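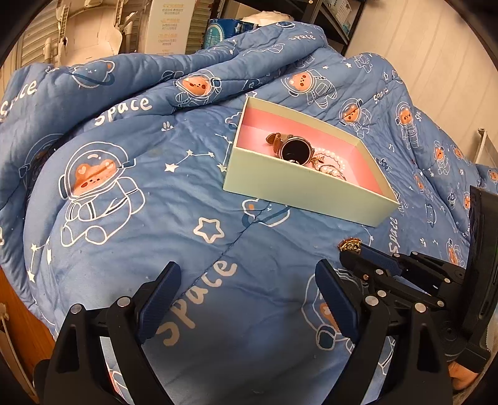 水泵租赁还款数据集 说明文件

先看这个再下数据。写得急,有漏的提 issue。

里面是什么

小农户租光伏水泵的合同和逐月还款记录。水泵由 Eltitz 供货,资金走 Karabulut 的循环贷款池,农户按月付租金,付满归自己。合同700多份,分布在93个村。一份合同一行,另有一张还款流水表,一次付款一行,用 contract_id 连。

不包含:并网屋顶项目、村级微电网、柴油泵置换补贴。这几样别来问,不在我们手上。微电网那批是 Prolance 在管,格式完全不同,试过合并,放弃了。

文件

contracts.csv 合同主表
payments.csv 还款流水
pledges.csv 押品登记
villages.csv 村级信息,只有分区代码、水源类型、离最近服务点的距离档
codebook.txt 编码表,跟代码对不上的时候以 codebook 为准
notes_raw/ 信贷员手写备注的转录,已去标识

编码 UTF-8,逗号分隔。用 Excel 直接双击打开会把 contract_id 前面的零吃掉,请用导入。已经有人因为这个连错表了。 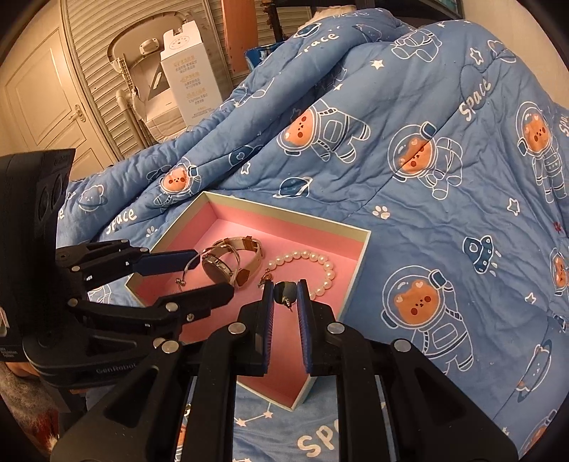
整理:Nesrin Keskin
校对与编码表:Yu-ting Chung

主要字段

contract_id 合同编号,文本型,不是数字
village_code 村代码
pump_class 水泵功率档,小/中/大
start_month 起租月份
term_months 租期
rent 月租,当地货币,没有折算
deposit 首付
season_plan 是否选了收获季集中还款
status 在租/付清/提前收回/转让
officer_code 信贷员代码,离职后代码不复用

还款表:

pay_id
contract_id
due_month 应付月份
paid_amount 实付
channel 现金/手机钱包/合作社代扣
late_flag 逾期标记,见下面

late_flag 怎么算的

过了应付月的月底还没收齐就记逾期。选了收获季还款的,应付月按还款计划表来,不按自然月。老版本没区分这个,导致种棉花的几个区逾期率高得离谱,其实人家没到期。用老版本出过图的请重跑。

欠款低于800的尾差不算逾期,多半是手机钱包手续费扣出来的。这个门槛是 Karabulut 那边定的,我们照搬。想换门槛的话用 paid_amount 和计划表自己重算,脚本在 scripts/ 里,注释不多,凑合看。

缺失值

146份合同没有 deposit。不是零首付,是当时的表格上没这一栏。请不要填零!!填零之后回归里首付的系数会变号,我们自己踩过。

channel 为空的基本是早期现金。“基本”的意思是没法逐条核实,收据本丢了一部份。

term_months 偶尔跟合同扫描件对不上,展期之后有的信贷员改了原值,有的新开了一行。新开的那种在 status 里写的是“转让”,其实没换人。这个问题还没清完,清到 officer_code 字母 K 开头的那批。

水泵停机

停机记录没放进来。远程监测盒是另一家 Stavosport 装的,数据许可还在谈。大家都想要停机和逾期的关系,我们也想要。目前只能从 notes_raw 里搜“不出水”“坏”“等配件”之类的词,粗糙,但有点用。October 那几份备注特别长,雨季刚完,泵房进泥的不少。
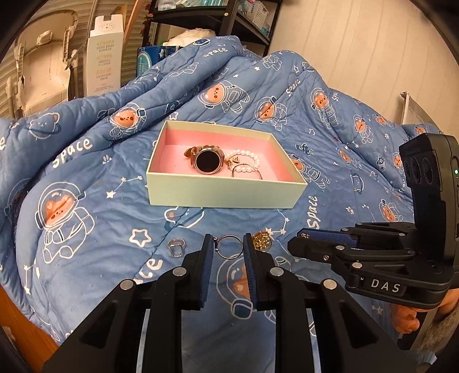 押品登记是全套数据里最乱的一张表,用之前务必看完这段。合同本身只以水泵作担保,但前期有些服务点让农户另外登记一点家里的东西,种类五花八门,信贷员写法也不统一,同一类东西能有好几种叫法。我们后来统一按单件记,一件一行,放在一个盒子里交来登记的也要拆。照图里粉色内衬的盒子来拆,是三行:玫瑰金色的智能手表记“电子”,带心形小坠的珍珠手链记“首饰”,细的金色链式手链也记“首饰”。表壳颜色再像首饰,智能手表还是电子,这条 Yu-ting 跟标注的人说了很多遍。盒子本身不记。材质一栏只有鉴定过才填,颜色像金不等于是金,没鉴定的写“未知”,别照颜色猜。估值 pledge_value 是服务点自己填的,没有统一标准,不建议跨服务点比较,更不建议拿来算贷款价值比。

押品后来全面停用了。停用月份见 villages.csv 的 pledge_end,各村不一样。想拿这个做前后对比的,注意停用跟换信贷员经常撞在同一个月,分不开。

去标识处理

姓名、电话、地块编号都删了。村名换成代码,对照表不公开,请不要尝试反推。距离只给档位不给公里数,就是怕小村子被认出来。备注转录里提到亲属关系的句子改成了“家人”,提到病名的整句删掉。可能还有漏网的,看到了请直接发信,不要在 issue 里贴原文。

适合拿来做的

看收获季还款计划对逾期的影响
看付款渠道切换前后的变化
教学,练面板数据清洗,这方面它脏得很合格

不适合

给个人打分。样本是信贷员走访挑出来的,没被走访的农户根本不在里面。
推断其他作物区。这里棉花和洋葱占大头,果树区几乎没有。
算减排量。没有柴油用量基线,rent 也不能倒推用电或出水量。有人拿 pump_class 乘个系数就写进了报告,那个数我们不认。

已知问题

合作社代扣的付款日期都记在代扣批次那天,不是农户那边实际扣钱的日子。
大档水泵里有几台是两户合租,只登记了一户,另一户的钱混在同一流水里,看 notes_raw。
villages.csv 的水源类型是起租时填的,后来井打深了没更新。
“提前收回”里混着农户主动退租的,暂时拆不开。
有一个区改过货币单位的写法,带不带千分位混着来,已修,但如果看到 rent 突然小得奇怪告诉我们。

更新记录

最新一版:改 late_flag 算法,拆押品,补 codebook 里漏掉的渠道代码
上一版:加 notes_raw
再上一版:别用了

下一步想做

把展期合同认全
跟 Stavosport 谈下停机数据,谈不下来就至少要个月度汇总
rent 加一列不变价,平减指数用哪个还在吵

使用条件

非商业研究可用,注明出处就行。要放进贷款产品的定价模型请先来信,Karabulut 要过一遍合同条款,要等。衍生数据请保留 contract_id,方便以后对版本。

引用写:Keskin 与 Chung,水泵租赁还款数据集,注明版本号。版本号在压缩包文件名里,不在 csv 里面,下版会加进去。

联系

数据问题找 Nesrin,编码和押品找 Yu-ting。来信请附 contract_id 和版本号,光说“数字不对”我们查不了。下午回信快些,上午一般在对帐。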